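# About Tronden

Tronden records demonstrations for machine learning. Our clients build robots that learn handling tasks from examples, and we supply the examples. We were founded by Anong Hemmin, who runs the recording floor, and Finlay Baird, who is responsible for data checking and delivery.

## How we work

An operator guides a gripper through a task from start to finish. Camera views, joint positions and finger forces are stored together on one clock. Each attempt is a separate file, labelled with the task, the operator and the result. Failed attempts are kept and marked as failures, as most clients train on both.

A standard order is 3000 attempts on one task. Start positions are changed between attempts according to a written plan, so that the set does not repeat a single layout. Every file is replayed by a second person before release. Files with dropped frames or clock drift are rejected and recorded again.

## Where we are

The company has 18 staff and 3 recording bays. The Esum bay handles small parts, the Zheng bay handles cloth and soft packaging, and the Gamavell bay handles housings and moulded parts. Wrist cameras are fitted in all bays and checked at the start of each shift. 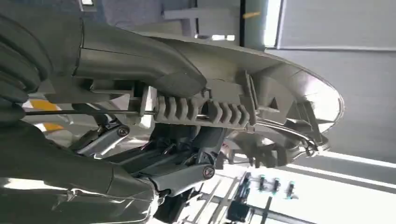
*Wrist view: gripper fingers at a grey plastic housing with a ribbed strip.*

## Working with us

We take orders from university groups and from industry. Sample files can be requested before an order is placed. Recordings remain the property of the client and are deleted from our servers after 43 days unless longer storage is agreed in writing.

Page last revised 5 August 2020.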